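How to Sort and Measure Dried Chickpeas and Beans Before Soaking

Dried chickpeas need a quick check before they go in the water. You want two dishes for this: one to hold what you haven't looked at yet, and one for what you have.
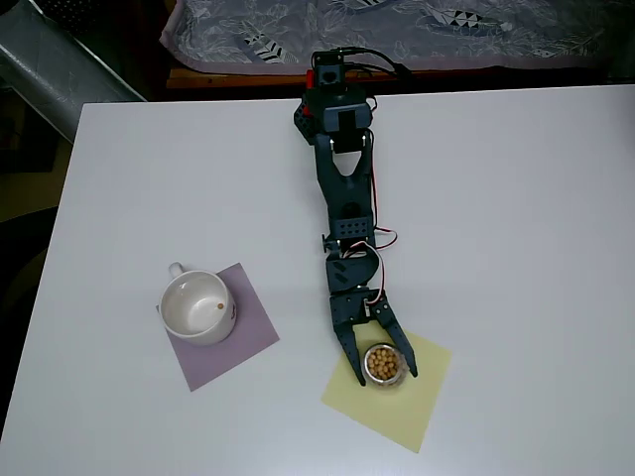 Maysoun Semaan wrote in to say she used to skip the sorting until she bit down on a small stone in a soup, and now she does every bag, even the expensive ones. She also asked if a bowl works as well as a cup. It does. A cup with a handle is easier to tip into the pot, so that's what I use.

What you need

A light-colored table or tray
A shallow clear container
A white cup
Two sheets of colored paper
A large bowl or pot for soaking

Setting up

Wipe the table and dry it. Put a sheet of paper under each dish, in two different colors. I use yellow for unsorted and purple for sorted. If you get called away you'll know which dish is which when you come back. Pale paper is best, as dark bits show up on it.

Fill the shallow container nearly to the top, but don't mound it so high that beans roll off. Keep the rest of the bag closed — a clip or a rubber band is fine.

Sorting

Take a few at a time and turn them over in your fingers. Good ones are firm and even in color. Move them to the cup. Throw out anything shriveled, anything with a pinhole, and of course stones or clods of dirt. Split ones are safe to eat but cook faster and go mushy, so I save them for soup.

When the container is empty, fill it again. Tip the cup into the soaking bowl whenever it gets full.

Measuring

Weigh the beans after sorting, not before. For a side dish I allow 70 grams of dried chickpeas per person, so 280 grams for 4 people. They will more than double in size.

Soaking

Rinse in a strainer until the water runs clear. Cover with cold water, three times as deep as the beans. Leave them in the refrigerator for some 9 hours. Drain, rinse again, and cook in fresh water.

Older beans can take longer to soften. I had a bag from the back of the cupboard in April that was still hard after a full afternoon on the stove. Write the purchase date on the bag with a marker, and use up the old bag before opening a new one.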